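Panatgate Forums > Workshop Layout > Bench surfaces

Kraft paper and tape grid under a long conveyor

Derkness
2023-06-25
Laid brown kraft paper over the whole work surface and marked the grid in blue painter's tape. The bin sits to the left of the belt with a white sheet as liner. Looking for comments on the grid before I relay it in August.
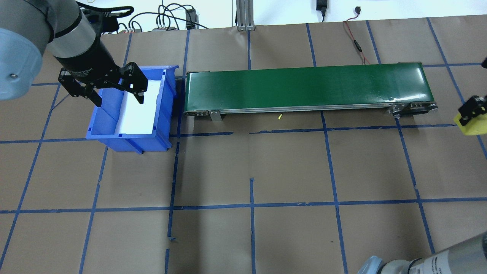

Lined bin at the left of the belt, tape grid on kraft paper.

Plerevora
Tape lines are not straight. If you locate the bin off the grid you will carry that error. Snap a chalk line first, then tape to it.

Derkness
The grid is for rough placement only. I reset the bin by eye.

Mac Mathúna
Disagree with chalk, it gets on the belt. Pencil and a 1000 mm rule. I would also drop the sheet. A liner that rises up the back of a slanted bin slides down when small parts land on it.

Plerevora
Keep the sheet. Small parts show up better on white than on blue plastic. Two dots of double-sided tape hold it.

Derkness
Keeping the sheet, trying the tape dots. Pencil it is. Does painter's tape lift the kraft surface when pulled?

Mac Mathúna
Mine did after 12 weeks. Pull it back low and slow.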